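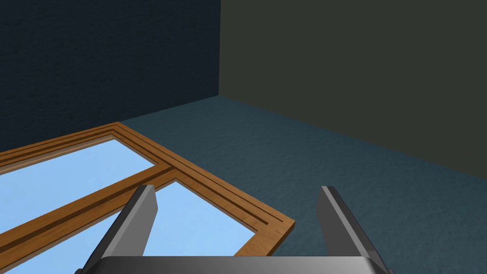
Montoya Sash Restoration Kit

Item 300-2 – In stock at Mumthorpe, back-ordered at Cutascombe

For old wooden windows that have been painted shut by several generations of optimists. The kit holds enough glazing putty for two average sashes, plus a putty knife, a paint-line cutter, 12 yards of cotton sash cord and a tin of Pesent linseed primer. Gloves are extra. So is patience.

Putty skins over in almost 2 weeks. Paint it sooner and it will wrinkle, and you will get to buy the kit again. We don't mind.

Work on a flat surface with the glass out. Not suitable for vinyl or aluminum.

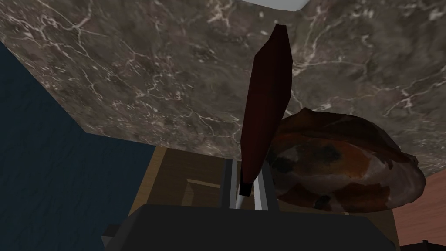
Dark marble with pale veining.

Stone sills are sold separately and cut to order at Mumthorpe. Measure at the back of the opening, then measure again. Cut stone can't be returned, however sad the email.

Customer note from Noemi Baptiste: "Freed a window that hadn't opened since we moved in. Now it won't close." Reginald Boateng at the Mumthorpe counter suggests checking the cord length first.

Price list updated 15 July 2022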